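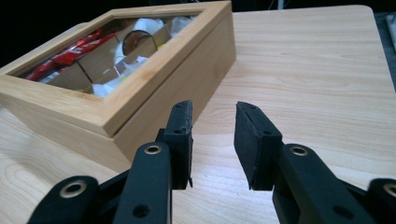

4. Setting up the box

This section covers the Stornen tea and coffee box, a wooden box with a glass-paneled lid and divided interior. It applies to the standard layout used on meeting room tables. For wall shelves, see section 7.

4.1 Before you start

Choose a flat, stable table. The surface must be dry and free of crumbs. The box should stand at least 20 cm from any kettle or water dispenser. Steam loosens the joints of the lid frame over time and clouds the inside of the glass.

You will need:

A soft, dry cloth
A second cloth, slightly damp
The filling supplies for the room
A tray or clean sheet of paper for sorting

Caution: Do not use glass cleaner on the lid while it is on the box. Overspray settles on the packets and soaks into the bare wood of the rim.

4.2 Opening and emptying

1. Place the box on the table with the front panel facing you.

2. Lift the lid evenly at both front corners. Do not pull on the glass.

3. Remove any tissue paper and packing material. New boxes are shipped with tissue in the compartments to stop the dividers from shifting. Keep one or two sheets if the box will be moved between rooms.

4. Take out the contents and sort them on the tray. Set aside torn or unsealed items.

5. Check the dividers. They should stand upright and meet squarely near the middle of the box. If a divider leans, lift it out, turn it end for end, and press it back down until it touches the floor of the box.

Note: Cardboard dividers are consumable parts. Replace them when the edges fray or the panels no longer hold their angle. Order under part number 167.

4.3 Cleaning

1. Wipe the interior with the dry cloth, working from the back wall to the front.

2. Wipe the outside walls with the damp cloth, following the grain. Dry at once.

3. Wipe both sides of the glass. Hold the lid by its frame and support it from below.

4. Leave the box open for 20 minutes before filling.

Caution: Never immerse any part of the box. Do not place it on a radiator or in direct sun to speed up drying.

4.4 Filling

The arrangement below keeps flat packets apart from rounded and loose items. The three groups should not be mixed within a compartment.

1. Fill the left compartment with flat packets. Stand them upright in rows, all facing the same way. Stop when a packet can still be drawn out with two fingers.

2. Place small cups in the middle, in a single column. Check each foil or film seal before it goes in. A leaking cup will stain the wood permanently.

3. Put single wrapped items next to the cups.

4. Place loose foil-wrapped pieces in the right compartment. These do not need to be lined up. Spread them so that the heap stays below the top of the walls.

5. Pass a flat hand across the top of the box. Nothing should touch it. Items that project above the walls will press against the glass when the lid is closed.
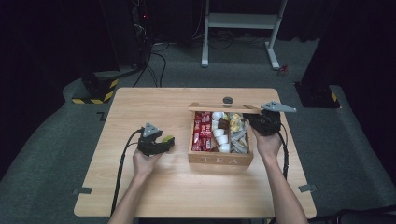 4.5 Closing and placing

1. Line up the back edge of the lid with the back wall of the box.

2. Lower the front edge slowly until the frame rests on the body all the way around. A thin, even seam line should remain visible below the rim.

3. If one corner stands high, open the lid and look for a packet caught under the frame. Do not press down on the glass.

4. Turn the box so that the lettering on the front panel faces the seats.

Note: Some boxes are delivered with the lid frame slightly wider than the body. The raised rim is normal and does not affect the fit.

4.6 Refilling schedule

A full box holds roughly 200 items, depending on packet size. In a room seating 18, inspect the box each morning before 9:00. In smaller rooms, every second morning is enough. When refilling, move the remaining packets to the front of the row and add new stock behind them.

Rooms in the Lapointe building draw supplies from the second-floor cabinet. Report shortages to Corina Haslinger. Damaged lids and cracked glass go to Brock Vachon for repair; remove the box from the room and tape over the glass before carrying it.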